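How to get fluff and bobbles off dark clothes

Quick one this, got a pile to get through before tea. People keep asking me the same thing so it's all going in one place.

First – work out what you've got. Fluff sits on top and comes from something else (towels, tissues, the cat). Bobbles are the fabric's own fibres rubbed into little balls. Different jobs. A sticky roller does nothing for bobbles and a shaver is a waste of time on fluff.

What you need

Sticky roller or wide parcel tape
Fabric shaver, battery one is fine
Rubber glove
Soft clothes brush
Old pillowcase

Fluff first

Shake it outside. Hard. You'd be surprised how much goes. Then the rubber glove, slightly damp, stroke in one direction only. The fluff rolls up into sausages and you pick them off. Do not scrub back and forth, it just pushes everything in deeper.

Roller after that for what's left. New sheet as soon as it goes grey, don't be tight about it.

Tissue in the wash? Let the whole load dry before you touch anything. Wet tissue smears, dry tissue flakes. Then shake, then glove, then roller. Boring but it works.

Bobbles

Lay the thing flat on something firm. Ironing board, table, whatever. Pull it smooth with your free hand. Any crease or fold standing up and the shaver will nip it, and then you've got a hole. I did this to a good Edano cardigan, right on the front, so learn from me.

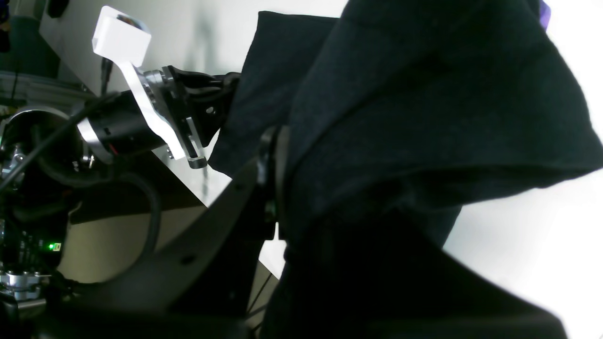

Small circles, hardly any pressure. Let the blades do it. Empty the little pot before it's full or it starts dragging. Keep well away from zips, seams and labels, go round buttons by hand.

Fleece needs a lighter touch than knitwear. You're after the balls and not the pile. Take too much pile off and you get a shiny bald patch that never comes back. If in doubt try the inside of the hem first.

No shaver? A disposable razor will do it, new blade, stretched fabric, short strokes. Sanaa Saber swears by a dry pumice stone for thick jumpers and she's right, but not on anything thin. Please.

Washing so it doesnt come straight back

Inside out, always. Zips done up. Dark things with dark things, and never with towels – towels are the worst.

30 degrees, short cycle, low spin. Half a drum. Things that are packed in tight rub against each other and rubbing is what makes the bobbles in the first place.

Fleeces and soft knits go in the pillowcase, knot the top. I used to buy proper mesh bags and the zips all went.

Liquid, not powder. Powder leaves white marks on black if it doesn't rinse through. No softener on fleece either, it flattens it and it gets clingy and then everything sticks to it. Bit of white vinegar in the drawer if the water's hard round your way. 2 tablespoons is plenty.

Clean the machine filter. Go and do it now if you can't remember the last time. Mine had a hair grip and what I think was once a sock.

Drying

Line or airer, out of strong sun, still inside out. The tumble dryer gets the fluff off lovely but it makes bobbling worse and can fade the black, so I only use it for 7 minutes on cool then hang up damp. Emtpy the lint tray before as well as after.

Faded already?

Shaving can make a faded jumper look better on its own, since the bobbles often show up paler than the rest. If it's still sad, machine dye works on cotton. It won't take on polyester fleece unless you buy the special sort, so read the label first and save your money.

Fouad Kettani wrote in to ask about suede collars. No idea, sorry. Take it to a cleaner.

Velvet next time if I get round to it. Brush and steam only, in the meantime – no glove, no shaver, no tape.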